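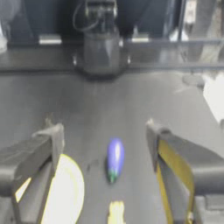 A toy aubergine between the gripper fingers on one of the sorting tables at Clulerska.

Kulsoom Pirzada has packed toy kitchen sets for 13 years, and she can still do one with her eyes shut. She proved it to me within five minutes of my arriving, tea in the other hand. Bread, egg, carrot, aubergine, lid on, next!

"My wrists don't miss it," she says. "I do, a bit. You get a rhythm going and you have a good natter. But I was going home and couldn't open a jar."

Clulerska packs play food for shops and nurseries from a long brick building on the Torkmont estate. Since spring, part of the picking has been done by robot arms, and Kulsoom is one of four packers who moved across to look after them. Her job now is half teaching and half troubleshooting. When a new toy comes in she guides an arm through the pick by hand, over and over, until it has enough goes to learn from.

How many is enough? "They told us 200 for the aubergine. We did 249. It's a shiny little thing and it rolls, and I wasn't going to be beaten by it."

She talks about the arms the way other people talk about new starters, and it's catching. I spent far longer than I'd planned watching the grippers close on plastic vegetables, and I cheered out loud at a carrot.

Hedvika Trnka runs the shift and was, by her own account, the loudest voice against the whole idea. "I stood up in the canteen and asked who was going," she says. "I wanted names. I didn't want to hear about efficiency." What she got was a written promise that no packer would lose hours in the first year, and a say in which jobs went to the arms first. The packers chose the small loose pieces, the ones that hurt. They kept the gift boxes, with the ribbon and the tissue paper, for themselves.

That promise runs out next spring, and Hedvika is keeping a close eye on the date. "I like the arms now. I'd like them a lot more with the second year in writing."

The pay question took longer. Packers who teach the arms were on their old rate until August, which Kulsoom thought was cheeky, and said so. They now get 40 pence an hour more. She still thinks it's a bit low ("put that in, please") and I'm happy to.

Rozália Baláž is the newest of the four and came over from the Nogueira warehouse across the road. She had never touched anything like it before. "First week I was scared to breathe near it. Now I shout at it like everyone else." Her favourite part is working out why a pick goes wrong. One of the egg pieces kept slipping, and she spotted that the arm had been taught by two people who held it at different ends. They cleared those goes out and taught it again, with Rozália doing the lot.

Would she go back to straight packing? She thinks about it for a good while. "For a day, yes. On gift boxes, with the radio. Then I'd want to know what they'd been doing to my egg."

Kulsoom, listening in, has already gone to fetch the next tray.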